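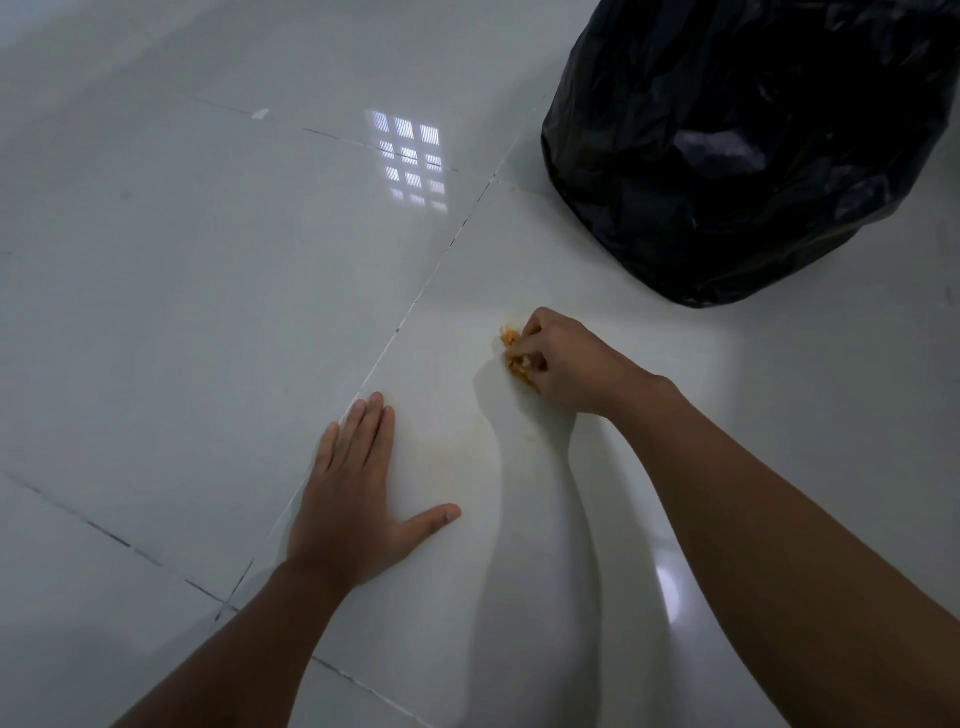 Polished porcelain: cleaning, grout and small repairs

Polished porcelain tile is dense and takes in very little water. Most complaints about it come from what is left on the surface after mopping. Dull patches, streaks and footprints that return within an hour usually mean a film of detergent, wax or hard water minerals.

Testing for film
Choose a spot near a window or under a bright lamp. Wipe one half of a tile with plain warm water and a white cotton cloth, then dry it. Compare the two halves from a low angle. If the wiped half is clearer, the floor has residue and needs a rinse before any other product is tried.

Removing film
Sweep or vacuum first with the beater bar off. Grit scratches a polished finish, and the scratches cannot be mopped out. Use a neutral cleaner at half the strength printed on the label. Work in sections small enough to dry by hand, change the water when it turns gray, and finish with one pass of clean water. Dry with a flat microfiber pad.

Hard water areas may need a second treatment. At our test floor in Flulton, white vinegar diluted one part to 20 cleared the haze from the tile but roughened unsealed cement grout after repeated use. Keep acids off grout and off any marble threshold. A cleaner made for mineral deposits, used once and rinsed twice, is safer.

Grout
Cement grout darkens before the tile does. Apply an oxygen bleach paste with a nylon brush, leave it for 15 minutes, and rinse. Do not use a wire brush. Allow 96 hours of drying before sealing. Sealer that lands on polished tile must be buffed off within the time given on the can; once cured it shows as a gray smear.

Epoxy grout does not need sealer. If a drop of water beads on the joint and leaves no dark spot after ten minutes, the joint is either epoxy or already sealed.

Loose tiles
Tap each suspect tile with the handle of a screwdriver. A hollow sound over one corner can be left alone if the grout is whole. A hollow sound over most of the tile, or a joint that cracks again after repair, calls for lifting and resetting. Use a notched trowel and coat the back of the tile as well as the floor. Keep foot traffic off until the adhesive has set.

Chips
Small edge chips can be filled with two-part epoxy tinted to match. Mix a little at a time, overfill slightly, and shave flush with a fresh razor blade held nearly flat. Sandpaper will dull the surrounding polish.

Reader note
Laurinda Loureiro of Rurkdale asks about steam mops. Check the tile and grout makers' instructions first. Where steam is allowed, keep the head moving and skip any joint with open cracks.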